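Reference > Industry > Automation in Garment Handling

Updated November | By the Cemau Reference Staff

Automation in garment handling is the use of machines to sort, fold and pack clothing. Knitwear was among the last goods to be automated, as it stretches and wrinkles and rarely lies the same way twice.

At the Cemau returns center in Draltberg, 60 employees work with the Wundum folding line. Before the line was installed, each sweater was inspected, folded and bagged by one person. The machines now fold plain items, and staff handle inspection, repairs and garments with raised decoration. The center processes 1,452 pieces per shift.

Folding motions are taught by demonstration. Workers carry out the task with hand-held grippers, and the recorded movements are used to train the line. Embroidered pieces require more demonstrations than plain ones, and thick stitching is kept away from the fold.

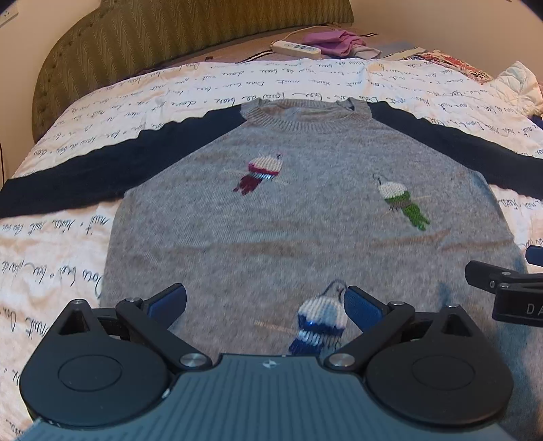

Employees receive 3 weeks of training in demonstration work and are paid at the inspector rate. Wrist complaints fell after the change, but some long-serving folders objected to the loss of piece-rate bonuses. A second site, at Salazar, kept manual folding on 2 of its tables.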